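Skivow Returns Bench: README for the picking records and shift notes

Release of Dec 21, 2022
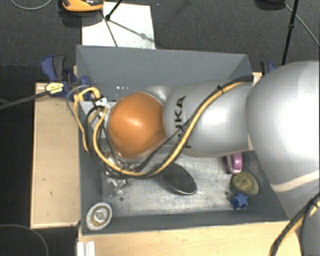
Skivow is a record of what changed at the Drillcombe returns depot when a robot arm began sharing the sorting work with the people on the bench. We are a small group at Bisotbridge and we've put into one place two things that usually live apart: the log of what the arm did, and the notes the sorters wrote on their own shifts. The items are whatever comes back in the post, so a single bin may hold something as easy to recognise as a blue star next to a crumpled see-through thing that is mostly glare, and the notes have plenty to say about the second sort. We think the notes are the best part, and we hope people who build picking systems will read them before they open the log!

What is in the release

The log has 3,466 pick attempts, one per line. The notes come from 84 shifts, all worked in December, and are kept as plain text, one file per shift. The two are joined by shift number. There is also a short file called terms.txt, which explains depot words such as "dead tote" (a container waiting for a decision that only a person can make) and "hand-back" (an item the arm has given up on).

Each line of the log gives:
shift – the shift number
bin – the bin position on the bench
result – placed, dropped, hand-back or stopped
who_cleared – arm, sorter or fitter
note_ref – the line in the shift notes, if anyone wrote one

Blank entries in note_ref are normal. Sorters wrote when they had something to say, and nobody was asked to fill a page.

How the work changed

Before the arm, a sorter emptied a bin by hand, looked each item over and decided where it went. Now the arm does much of the lifting out, and the sorter spends more of the shift on judging: is it clean, is it complete, can it be sold again? Several notes say this is kinder on the shoulders. Several others say it is harder on the eyes, and that the old rhythm of the job is missed. Both views are in the files as written.

The change we enjoyed watching most was in who knew what. Within a few shifts the sorters could tell which bins would give trouble, and they began spreading the contents out before starting a run. That habit was never in the instructions we supplied. It is now, in the sorters' own wording.

There were grumbles too. Early on, a stop meant waiting for a fitter, with up to 50 items held back while the bench stood still. After training, sorters were allowed to clear the simpler stops themselves – look for who_cleared = sorter from shift 4 onwards. The notes get noticeably more cheerful after that point.

Pay and grading were discussed at the depot during the same period. Those talks are not covered by this release, and remarks about them were taken out of the notes at the writers' request.

Using the files

Start with the notes. Pick any shift, read it through, then pull up the matching lines of the log. A hand-back looks like a failure in a table, but in the notes it is often the moment a sorter spotted something worth keeping.

Please don't use the log to compare one sorter with another. Names, initials and start times have been removed, and we ask that you make no attempt to put them back. Spelling in the notes has been left alone, apart from a few words we could not read on the paper sheets, marked [unclear].

Known gaps

Item weights are missing throughout.
"Dropped" and "stopped" were used loosely on the earliest shifts, so treat them as one group there.
Night shifts are thinly covered.
The log does not say what an item was, only how the attempt ended.

Licence and contact

Free to use for research and teaching, with credit to the Skivow project. Corrections are very welcome, above all from anyone who has worked a returns bench. Write to Okafor, Skivow project, Bisotbridge.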